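Setting Up a Toast and Sandwich Station on One Table

Written by Miroslava Semeniuk
Nov 11, 2018

This page covers the layout and working order for a single-table sandwich station: toasted bread, one leaf of lettuce, one sauce from a squeeze bottle. The method was worked out for the lunch counter at Orcombe and applies to any flat table with an outlet within reach of the toaster cord. It assumes sliced sandwich bread and a two-slot toaster. For rolls or bagels, see the notes at the end.

What you need

Toaster with a crumb tray
Three plates
Squeeze bottle with a narrow tip
Head of leaf lettuce, washed
Sliced bread
Salad spinner or clean dish towels
Bench scraper or dry cloth

Preparing the lettuce

Separate the leaves and wash them in cold water. Spin them, then lay them on a towel in a single layer for a few minutes. Water left in the folds of a ruffled leaf drains into the toast and softens it within a minute or two. Tear out the thick part of the rib if it stands higher than the bread is thick. Keep the leaves in the refrigerator until the bread goes in.

Filling the bottle

Fill to the shoulder and no higher. Screw the cap down, turn the bottle over, and squeeze once into the sink to clear the air. If the sauce contains seeds or chopped herbs, cut the tip back to an opening slightly larger than the largest piece. Mustard and plain mayonnaise flow well through an uncut tip.

Laying out the table

Wipe the table and let it dry. Place the toaster first, because the cord limits where it can go. Keep the cord off the plates and away from the front edge. Leave the space above the slots clear and keep the bread bag and towels well away from them.

Set the plates next. One holds untoasted bread, one is for assembly, and one takes the finished sandwich. The bottle and the lettuce go within reach of the assembly plate. Everything should sit in the middle band of the table so that the edges stay free for hands and forearms.

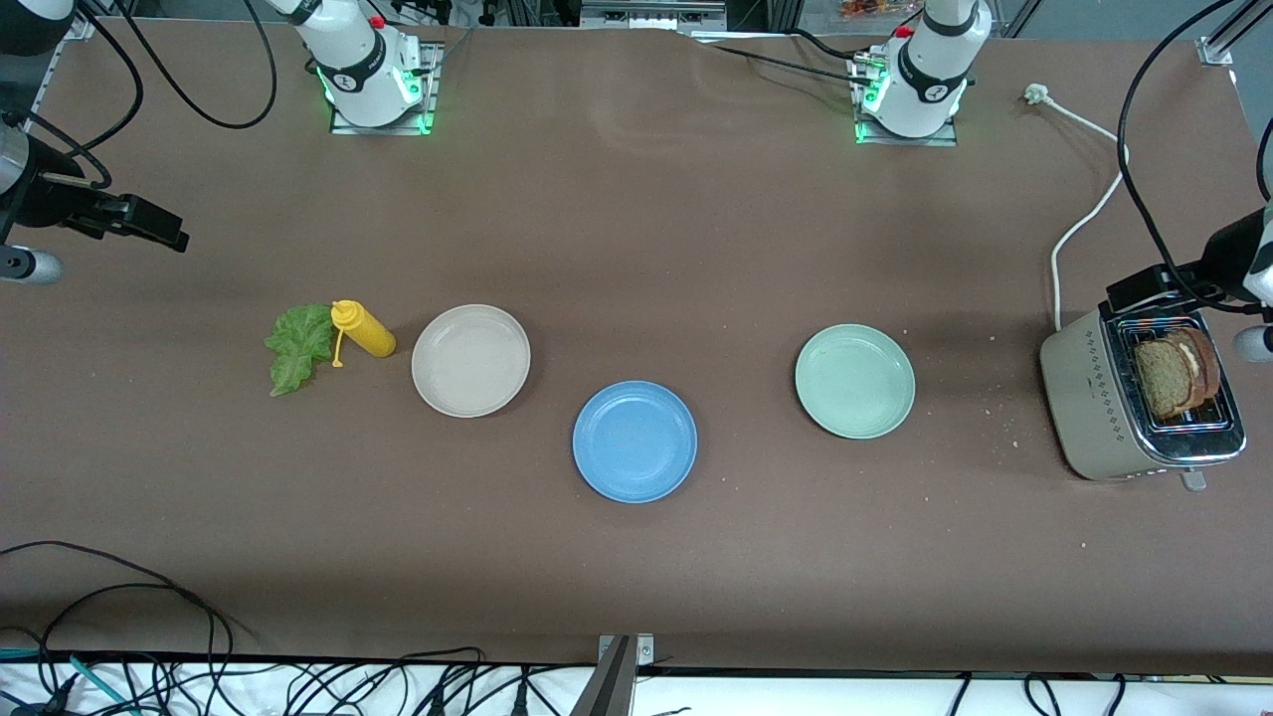
Plates, toaster, lettuce and yellow squeeze bottle set across the middle of the table.

If two people share the station, one handles the bread and toaster and the other handles the lettuce and sauce. Agree on which plate is which before starting.

Working order

1. Put two slices in the toaster and set the dial to medium. The first round on a cold toaster comes out lighter than the rounds that follow, so turn the dial down slightly after it.

2. Take the lettuce out while the bread is toasting.

3. Move the toast to the assembly plate. Stand the slices against each other for 20 seconds so steam can escape from both faces.

4. Lay the slices flat. Apply the sauce in a zigzag, stopping a finger's width from the crust.

5. Place the leaf on the sauce with the rib side down. Fold any overhang inward.

6. Close the sandwich, press lightly with a flat hand, and move it to the finished plate.

Crumbs

Pale crumbs show up quickly on a dark surface. Scrape them toward one edge after every few sandwiches and catch them in a cloth. Empty the crumb tray at the end of the shift with the toaster unplugged and cool.

Notes

Bagels need the wider slots and one step higher on the dial. Rolls should be split and toasted under a broiler instead.

Thick bread may catch in the slots. Unplug the toaster and let it cool before freeing a slice. Do not use a knife or fork.

The counter served 237 sandwiches in its first December with this layout. The only later change was a shorter bottle, as the tall one tipped over when it was nearly empty.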